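Planning a bench cell for food handling: where does the money go?
Equipment and Budgeting > Small Cells

kettle_nine
Speccing a second tabletop cell for mixed bakery and packaged items. Quotes in hand: Tasberg arm with parallel gripper, Junness wrist camera, Kirnar head camera. Remaining budget is 692 after the arm deposit. Question is whether to buy the head camera now or put the money into spare fingers.

pallet_math
Spare fingers. Printed ones wear at the tips. Keep 2 sets on the shelf per cell. We pay 76 a set from Yakubu, lead time 8 working days.

orrin_b
Disagree. Fingers are a consumable and can be ordered any time. A second viewpoint changes the mount, the cabling and the calibration, so it belongs in the first purchase. Retrofitting ours meant redoing the whole bench.

pallet_math
Your bench had a bad mount to begin with. For single-item picks a wrist view is enough.

kettle_nine
Not single-item. Bread, a bun and a wrapped snack share the table with a plate. Wrist views first, then head views.

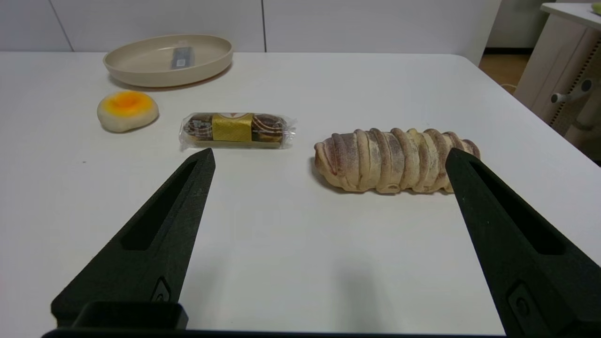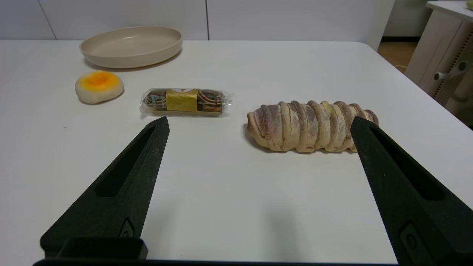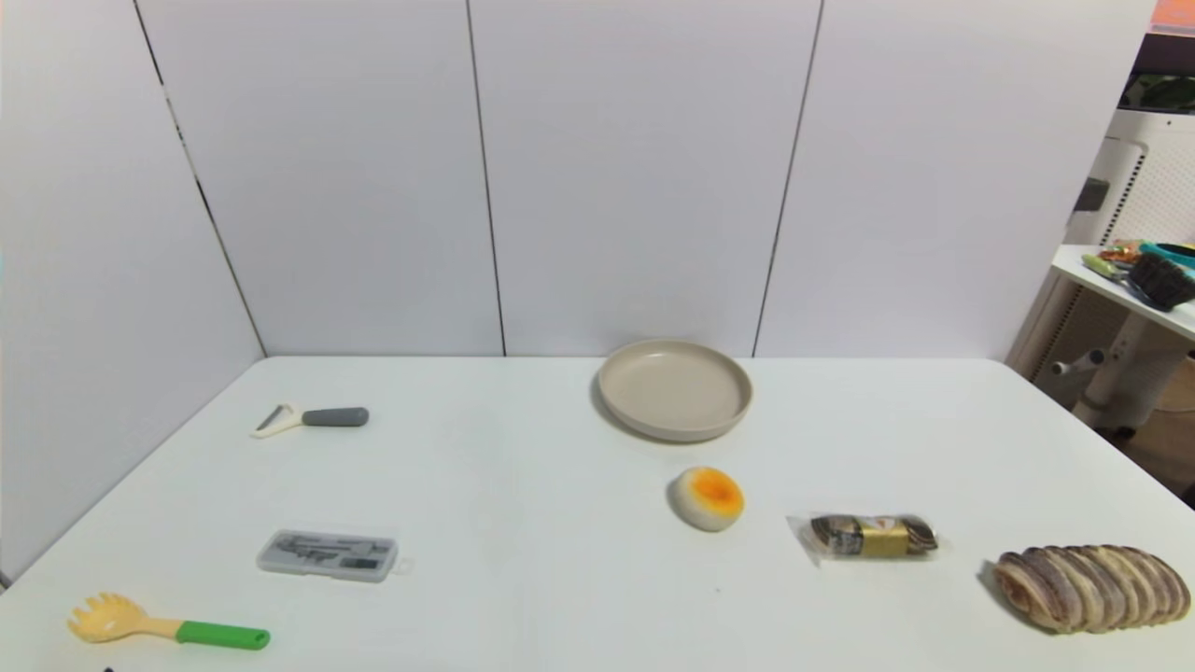
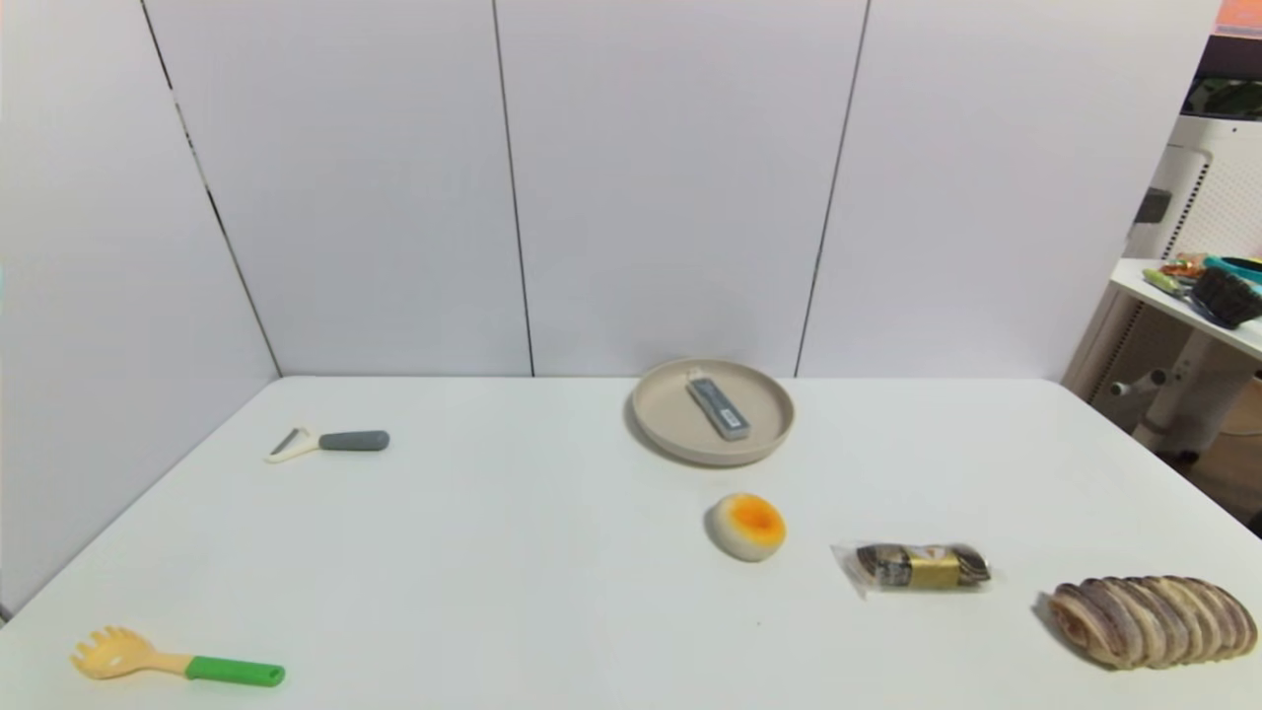
Mixed-item table layout. Wrist camera: 1 and 2. Head camera: 3 and 4.

orrin_b
Look at the right end of the bread in the first two. The finger covers it. In the last two you also get the peeler and the pasta server on the left, and neither is in the wrist views. I would not plan a pick order from the wrist camera alone.

pallet_math
Fair on the left side. I would still budget one spare set before the Kirnar. A cell with a cracked finger picks nothing.

kettle_nine
Asking Kirnar for a quote without the stand. If it comes in low enough I can do the camera and one set in April.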